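An afternoon at the Kono open house

Posted in December

I drove over to Brarkbridge last week for the open house at Kono. They have the second floor of an old printing building near the rail yard, and once a year they let people in to look at what they're working on. I'd signed up online in the fall and forgotten about it until the reminder came.

Parking was bad. The lot behind the building was full when I got there, so I left the car by the feed store and walked back. The elevator was out and a sign sent us up the stairs. At the top they gave us stickers and split us into groups, and I waited in a hallway with a coffee machine and a poster about lifting boxes safely. There were 23 of us in my group. A lot of them seemed to be students, plus a few retired people like me and one family with a boy who wanted to know if the robots could fight.

The first stop was a talk. It ran long. The main point was that they are trying to get robot arms to do ordinary kitchen jobs, and that ordinary kitchen jobs are much harder than welding or moving boxes. I worked in a bottling plant for most of my life and we had arms on the palletizer, so I knew what they meant. Our arms did one thing all day. If a case was two inches out of place, the line stopped and somebody had to walk over and fix it. At Kono they move everything on purpose between tries, and the arms have to deal with it.

The second stop was a project called Varkoletti, which is their software for picking up things of different shapes. We watched it run on a screen for a while. The woman giving the tour was good at explaining it without talking down to anyone. She said the arms learn from people steering them through a job again and again, and that a simple job can take 40 tries before the arm does anything useful by itself. I asked if that was 40 tries for each object or 40 for the whole job. She said for the whole job, but that it starts over to some degree when you change the table.

Then we got to see the arms work, and I thought this was the best part of the day. We stood behind a strip of yellow tape. The room was kept pretty dark, and it took me a minute to get used to it. The arms are slower than I expected. One would reach toward something, stop, back up a little, and come in again from a different angle. When it got hold of a toy vegetable and set it down where it was supposed to go, people clapped, and I did too. It dropped the next one. The operator put it back on the table and ran the same move over.

We stayed at the tape for five tries and four of them worked. The boy had lost interest by then and was asking about snacks.

They have a monitor on the side wall that shows the view from down at the gripper, and I spent more time looking at that than at the arms themselves. From behind the tape you see the whole machine and it looks impressive. From the gripper's side you see how little room there is to work in. The fingers are big and blocky and they take up a lot of the picture, and the things they have to get around are packed in close. 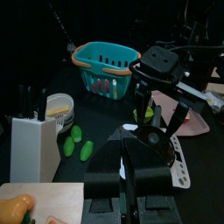 I asked about the hand, too. The fingers come from a shop called Figueiredo that makes them to order, and Kono goes through several sets a year. The pads wear out first. At the plant it was the suction cups, and we kept a drawer full of them, so that sounded familiar. They swap the pads themselves with a screwdriver and it takes a few minutes.

Somebody in the back asked when a person could buy one of these for the house. The answer was that they didn't know and weren't going to guess. I liked that better than a date. She did say that clearing a table was further along than cooking, and that knives were a separate problem they were being careful with.

The last stop was a room with cookies and a sheet to fill out. I wrote that the talk should be shorter and the time at the tape should be longer - the people ahead of me on the stairs were saying the same thing. Then I walked back to the feed store and bought a bag of birdseed, seeing as I'd used their lot all afternoon.

If you want to go next year, sign up early and wear a sweater. They keep that upstairs room cold.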